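Peltcombe Growers Association
Minutes of the Soil and Inputs Meeting, 09/01/2022
Held in the packing shed office, Peltcombe

Present: Fitzgerald Holloway (chair), Yolanda Brannigan (minutes), and 17 members as signed on the sheet. Apologies were received from the Castellanos farm, who sent written comments on items 3 and 5.

1. Minutes of the last meeting

Read and approved with one correction. The lime delivery in item 4 went to the lower yard, not the upper yard. Brannigan will fix the copy in the binder.

2. Matters arising

The spreader has been repaired and is back on the loan list. The left side was throwing heavy. Members who borrowed it in the spring may want to check for striping in their fields before they plan next year's rates. Holloway said the setting plate has been marked with paint so it can be put back to the standard position.

The scale in the shed still reads high with small loads. Until it is replaced, anything under a full sack should be weighed at home.

3. Cover crop seed order

Brannigan reported on the order for fall. Twelve members have asked for winter rye and a smaller group wants a rye and vetch mix. The supplier, Pelltonness Seed, was listed on the agenda; the correct spelling is Pleltonness and the order form has been changed to match.

Castellanos asked in writing whether crimson clover could be added. Brannigan has a price for it but the minimum is more than one farm can use. Two members at the meeting said they would take a share. The clover will be added if the three farms agree on the split before the order goes in.

There was some talk about seeding dates. Holloway seeds vetch as soon as the sweet corn is off and has lost stands when he waited. Others on the north side of the road have the same trouble. Rye can go in later — most members present have had a fair stand from late seeding — but it will not put on much growth before the cold.

Members are reminded that vetch seed needs the right inoculant and that last year's leftover packets should not be used. Fresh packets will come with the order.

4. Compost trial

Holloway gave the results from the two strips at the Hurkix field. Both were planted to cabbage. One strip had compost at 12 tons per acre, worked in before planting in April, and the other had the usual fertilizer only. The compost strip was slower at first and caught up by midseason. Head weights at harvest were close enough that he would not call a difference from one year.

The compost strip was easier to work after heavy rain and crusted less. Weeds were worse on that side, mainly pigweed. A member asked if the seed came in with the compost. Holloway could not say. The pile was turned, but the outside of it may not have heated enough.

Agreed to run the trial a second year on the same strips. Soil samples will be pulled from both before any more compost goes on, using the same depth as last time.

5. Soil testing

The group rate from the lab needs at least 20 samples in one shipment. Last fall the association sent in 41, so there should be no trouble meeting it. Bags and forms are in the office.

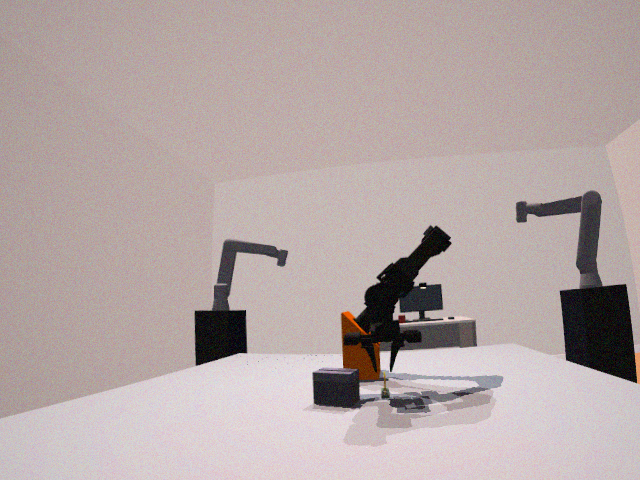 Samples should be air dried before they are bagged. Several last year arrived as mud and the lab held them back, which delayed the results for everyone in the shipment. Write the field name on the bag as well as on the form. Do not mix cores from high and low ground in the same bag if the two are managed differently.

Castellanos commented that the potassium recommendations seemed high for hay ground. Brannigan looked at the forms and found that the crop code had been left blank on those samples, so the lab used its default. She will tape a list of crop codes inside the cupboard door.

A motion was made for the association to pay the shipping and for members to pay their own lab fees. Seconded and passed.

6. Other business

A member has half a pallet of gypsum to sell at cost. See Brannigan for the phone number.

The back gate has been found open again. Last person out should chain it — the latch alone does not hold in wind.

Holloway asked for someone to take over the rain gauge log while he is away. No one came forward and it was carried to the next meeting.

Actions
Brannigan: correct the minutes, confirm the clover split, post crop codes.
Holloway: pull samples from the Hurkix strips, get a price on a replacement scale.
All members: seed orders in writing to Brannigan.

Meeting closed. Minutes taken by Yolanda Brannigan.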